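Towels and Linen > Care and Washing > Questions we are asked

Towel care: frequently asked questions

Updated February
By the Loradard customer help desk

Most of the questions that reach us at the Ercombe shop are about washing, drying and folding terry towels. The answers below apply to any cotton terry towel, whether or not you bought it from us. If the label on your towel says something different, follow the label.

Should I wash new towels before using them?

Yes. New towels are often treated with a finish that makes them feel soft on the shelf, and it stops them taking up water properly. Wash them once on their own or with similar colours. It can take up to four washes before a towel is at its best.

What temperature should I use?

40 degrees is enough for everyday washing. Go to 60 if someone in the house has been ill, or if the towel has started to smell. Strong colours such as the oranges, rusts and dark blues should be washed separately the first 2 times, as a little dye may come out.

Can I use fabric softener?

We would leave it out. Softener coats the loops and the towel gets worse at drying you. If your towels feel stiff, use less detergent and choose the extra rinse if your machine has one.

My towels come out of the machine in a tight lump. Does it matter?

It doesn't harm them, but they dry badly like that. The folds in the middle stay damp long after the outside is dry, and you end up with creases along the woven border. Take each towel out separately, hold it by two corners on a short side and give it a good shake. This also lifts the loops.

How do I find the corners when a towel is all bunched up?

Look for any point sticking out of the heap. It may be a real corner or only a fold that has come to a peak, so pinch it and feel for the hem. A real corner has two stitched edges meeting. A fold is just thick and soft.

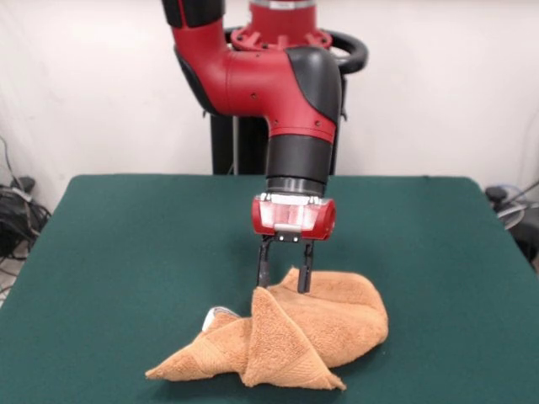 Once you have one real corner, lift it and let the rest hang. Run your other hand along the hem until you reach the next corner. If you find yourself holding corners diagonally opposite each other, the towel will hang in a point. Let go of one and try again along the edge. The sewn-in label can help too. On our Marti towels it is stitched into the hem, so when you come across it you know you are on an edge.

What is the best way to fold a bath towel?

For an ordinary airing cupboard shelf, lay it flat and fold it in half lengthways. Fold it in half again the same way, then bring the short ends together and fold once more. Put it on the shelf with the folded edge facing out. If your shelves are shallow, finish by folding in thirds.

Hand towels only need one fold lengthways and then thirds. Face cloths can be folded in quarters or left flat in a pile.

Do I need a table for folding?

No, but it is easier on your back. A bed is fine for bath sheets. Terry tends to grip on a cloth-covered surface and slides about more on a polished one, so you may find you have to lift the towel to turn it. Make sure the surface is clean and dry.

Why does the border band pucker?

The band is a flat weave and the rest of the towel is looped, so the two can shrink by different amounts. Pull the band gently from both ends while the towel is still damp and dry it flat or over a rail. A hot tumble dryer makes puckering worse.

A loop has pulled out. Will the towel unravel?

No. Snip the loop off level with the others using small scissors. Don't pull it. Zips and hook fastenings are the usual cause, so keep them out of the towel wash.

Can I cut the label off?

You can, but please keep it somewhere. We need the number on it if you want to match a colour later. The burnt orange in the Marti range is 753, for instance, and it is easily confused with the Fesik terracotta in a photograph.

How many towels should I have per person?

Two bath towels and two hand towels each will do if you wash once a week. Add one or two for guests.

How do I return a towel?

Unwashed towels can be brought back to the Ercombe shop with the receipt. We can't take back towels that have been washed unless there is a fault, such as a hem coming undone.

Related pages
Marti bath towels: sizes and colours
Fesik hand towels and face cloths
Getting rid of a musty smell
How to fold a fitted sheet
Drying laundry indoors in winter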